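News > Local > Housing

Guest rooms nearly ready at Bimham hostel

Monday, May 27, 2024

Print this page | E-mail this story

The former boarding house in Bimham will take its first overnight guests in September, after a winter of painting, rewiring and furnishing on the upper floors.

The building has 20 bedrooms, all of them now plastered and painted white. Beds have gone into the rooms on the second floor, and work on the third is due to finish next month. Leonardo Martinelli, who manages the hostel, said the budget for furniture was small, so most of the decoration is being done with maps.

"We were given a stack of school wall maps when the Frei building closed," Martinelli said. "They fill a wall, and people stop and read them. A painting that size would have cost us more than the bed." 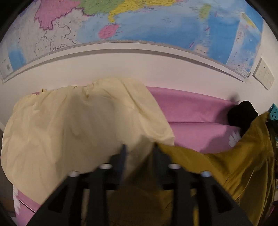 A wall map hangs over a bed with a pink fitted sheet in one of the rooms.

The maps are on rods so they can be taken down when the walls need repainting. Sheets were bought in several colors from Plistia, a linen supplier in Sosteck, which delivered 225 sets last week. Towels and blankets are still on order.

A single room will cost $426 a month for longer stays. Nightly rates have not been set. Martinelli said he expects seasonal workers to take up most of the rooms through the fall.

An open house is planned before the first guests arrive. Anyone who would like to see the rooms earlier can leave a name at the front desk on weekday mornings.

Get local news in your inbox. Sign up for our free weekly newsletter.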